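Switching the sourdough to rye

18 August 2018

I stopped feeding my starter with white flour in May and moved it over to whole rye. It took longer than I expected, and the bread has changed enough that I want to write down what I did before I forget.

The old starter was four years old and did fine on plain bread flour. It rose, it fell, it made a decent loaf. The trouble was that it went flat whenever I skipped a day, and I skip a lot of days. A woman at the Tudasley market told me rye would hold up better to that kind of treatment. She sells a medium rye and a coarse one. I bought the coarse, and a small bag of the medium in case I had made a mistake.

I went over in steps. For the first week I swapped a quarter of the white flour for rye, then half, then three quarters. By the fourth week it was all rye. It got stiff and gray and smelled strongly of apples for a few days, then settled down. I feed it 20 grams of starter, 60 grams of flour and 54 grams of water. The water figure is odd because I kept taking a little off until the paste stopped sliding down the jar. 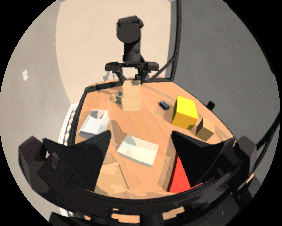 Does a rye starter need to be fed every day? Mine gets fed once a week and lives in the fridge the rest of the time, and it has raised every loaf so far.

The night before baking I take it out, feed it once, and leave it on top of the bookcase, the warmest spot in the house. By morning it has domed and cracked on top. Rye doesn't go stringy the way white flour does, so I go by the cracks.

The loaf itself is still mostly wheat. I tried an all-rye one from an old Yeoman recipe booklet and it came out like a wet brick. My fault, I think -- I cut it the same afternoon and the booklet says to wait a full day. I'll try it again when the weather cools off.

The everyday loaf has a darker crumb now and a bit more sourness, mostly in the crust. It also keeps longer. The last one was still good for toast after 7 days in a paper bag.

I dried some of the old white starter on parchment and put the flakes in a jar at the back of the cupboard. I haven't needed them. The coarse rye is nearly gone, so I'll be back in Tudasley before the month is out, and I'm getting the bigger bag.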